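Teaching by Hand: Pictures from the Laundry Week
Budetby project gallery
Posted by Pilar Tapia, November 12, 2025

In August we told the people at Grernari that folding would be the easy part. We had a hand-held gripper, a house with plenty of doors, and a stack of fabric that had never done us any harm. The plan was to squeeze the gripper, move the cloth, let go, and repeat until the robot had enough of our good habits to form some of its own.

The robot would also be getting our bad habits. I fold like somebody leaving a burning building. Vukadinović, the group we share the recordings with, wrote back after the first batch to ask whether the shaking was deliberate. I said it was variety.

The first lesson for anybody picking up the gripper is that you have given up your fingers. You get two broad pads and your own wrist, and the wrist does more of the job than you'd like. Everyone starts by grabbing too much cloth. Then they grab too little, then they put the thing down and flex their hand for a while. We switch people out after 10 tries, a rule that came from my thumb.

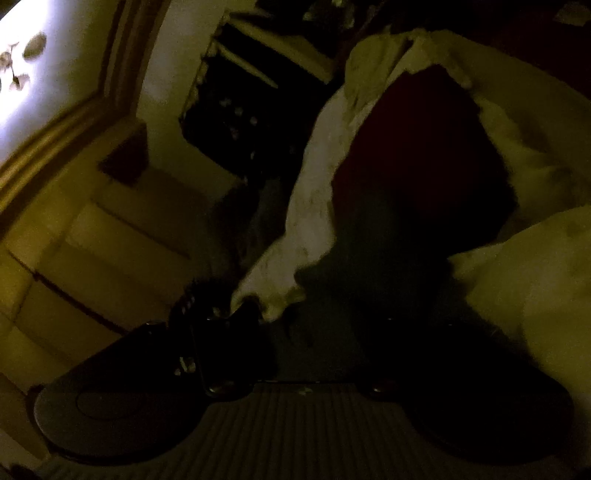 Rigid things are much more forgiving. A cup is in the same shape when you come back to it. Cloth has opinions, and it changes them between one try and the next, so we stopped trying to start every take the same way. Drop it, shove it, pick it up from wherever it landed. The takes we like best have a fumble in them and then a recovery, and I have fumbles to spare.

We also tried the same chores by remote control, with the operator at a desk and the Lostosov arm doing the reaching. It is slower. A fold that takes me some 10 seconds by hand took three minutes from the desk, and at the end of it I had made a sort of hat. The arm has one big advantage, though — whatever it did, it can do again. With the hand-held tool you can twist your elbow into places no arm will ever go, and those takes get thrown out later.

Of the three of us who recorded that week, I had the most takes rejected. The reasons in the log were "too fast," "elbow," and, once, "why."

Next up is drawers. Grernari thinks drawers will be the easy part.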